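Diocesan Records Help Desk
Ticket 474
Subject: Online petition signatures not matching paper count, Conthorpe deanery
Opened by: Huguette Pons, parish office
Component: Gremis forms / sacramental register import
Status: Resolved, monitoring
Date: October 2021

Reported problem

The petition asking the bishop to keep the Sunday Latin Mass at Conthorpe was collected two ways: on paper after Mass, and through the Gremis web form. Paper sheets were keyed in by the parish office using the batch entry screen. After the last batch went in, the public total dropped by 200. No error was shown on screen. The chancery wants a signed export with name, parish and postal code for each signer before it will accept the petition as received.

Environment

Gremis forms, hosted. Batch entry done from the office desktop in Chrome. Export format CSV, UTF-8. Duplicate check set to "strict" by the previous administrator. Register import from Bruvora parish database runs nightly.

Log

Entry 1. Asked for the batch file and a copy of the export from before the drop. Received both. The earlier export has every row from the web form. The later export is missing rows, all of them from the web form and none from paper.

Entry 2. Checked the deleted items folder. Empty. Checked the audit trail. The missing rows are not marked deleted; they are marked "merged." Strict mode merges any two rows with the same last name and postal code. Married couples and adult children at the same address are treated as one signer.

Entry 3. Tested on a copy of the form. Entered two signers, same last name, same postal code, different first names. Strict mode kept the second and merged the first. Standard mode kept both. Reproduced three times. 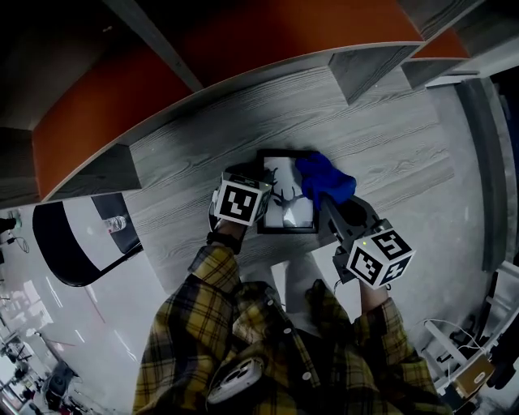 Entry 4. Changed the duplicate check on the live form from strict to standard. This does not restore rows that were already merged. Ran "unmerge by date" for the day of the last batch. The tool stopped after 20 rows with the message "character not valid in field LASTNAME."

Entry 5. Row 21 is a signer named Magalhães. The batch file was saved from the spreadsheet as plain CSV, not as UTF-8, so the "ã" was stored as a bad byte. Corrected the field by hand and started the tool again. It stopped on two more rows with the same fault, both from the same family. Corrected those. The tool then finished.

Entry 6. Compared the new export with the earlier one, row by row on the signer ID. All 200 rows are back. Public total corrected itself when the page cache was cleared.

Entry 7. H. Pons reports that two signers now appear twice. Confirmed. Both signed on paper and online, with a middle initial on one and not on the other. Standard mode does not catch this. Removed the paper entries by hand and noted the sheet numbers in the comment field, as the chancery may compare against the originals.

Entry 8. Nightly import from Bruvora turned off for this form. It was overwriting the parish field with the parish of baptism, so signers who had moved were listed under the wrong church. Parish field restored from the web form values.

Cause

Strict duplicate check combined with a batch file in the wrong encoding.

Instructions for the parish office

Leave the duplicate check on standard.
Save batch files as "CSV UTF-8."
Take an export before each batch and keep it.
Do not reload a batch if the total looks wrong. Add a comment to this ticket.

Open items

The signed export has to be produced by the chancery's own account. Request sent. The paper sheets stay at the parish office until the chancery confirms receipt. Ticket will be closed in November if no further rows change.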